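Camwood shared kitchen, progress report to Rultovby
March 4, 2023

Dear Solène Lacroix,

February went mostly to crockery. Your second payment of $70 was meant for storage tubs, and 10 of them are now on the shelf, labelled in Alois Zaugg's handwriting, so we can nearly read them. The old tubs have gone to the garden shed, where they may yet find a purpose.

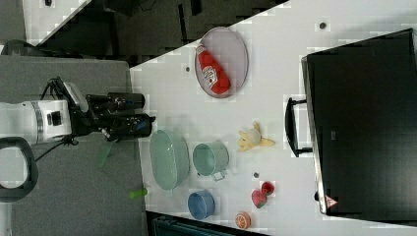 Tableware is the part of the plan we have changed most. We had budgeted for matching round white plates, then took up an offer of mixed pieces from Charpentier, and nothing has matched anything from that day on. The ovals are the favourites. The big light green bowl is wide and shallow, good for salad and hopeless for soup, and the pinkish-grey plate has enough of a rim to keep a ketchup bottle aboard when it's laid on its side. Where the ketchup should live is still under discussion - three meetings so far.

Still to do: a second drying rack, and hooks for the tea towels. The Sirnex quote for the rack came in over budget, so Alois is asking elsewhere. We expect to send receipts with the next report.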